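Jamila Bandara had a screwdriver behind her ear when I walked in, and she didn't take it out for the whole hour we talked. She's been at Borari for six years, most of them spent putting refills into plug-in repellent heaters by hand. These days she trains the arms that do it.

"I used to go home and my thumbs would be buzzing," she told me. "On a big Saturday we'd get through 2,000 units between us. You don't think about a screw cap until you've done your 200th before lunch!"

I'd expected her to be gloomier about it all. She isn't, mostly – but she has opinions. 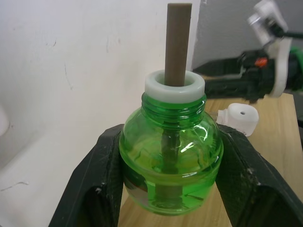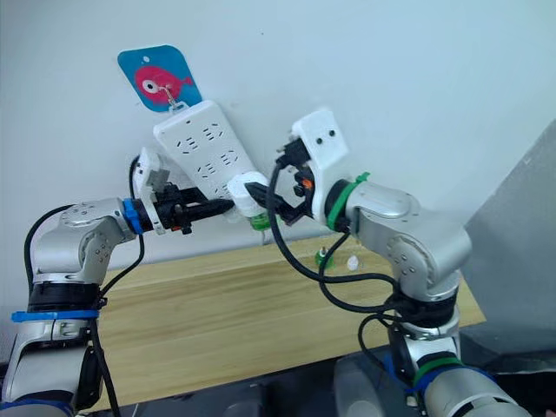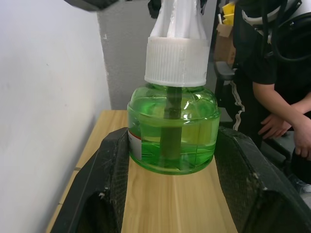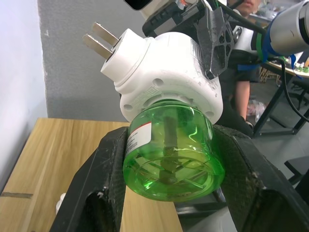

"People ask if I'm scared for my job," she said. "I was, for a while. Now I'm more annoyed than scared, if I'm being fair. The arms don't get bored, but they don't notice things either. I can feel a crossed thread right away. I had to learn how to explain that feeling, and it took me 30 tries."

Her shift lead, Terence Tapley, wandered over with his coffee around then (he'd clearly been listening). His worry is the chatter. "We used to sit elbow to elbow and talk all day," he said. "Now it's two people and a screen, and the radio's on more."

I asked whether the pay had changed. Jamila laughed and looked at Terence, who studied his coffee. She did get a bump when she moved to training, she said, but the folks who went over to packing didn't, and that still comes up at break.

Her next project is the bigger Gresoler refill, and she's already grumbling about the cap.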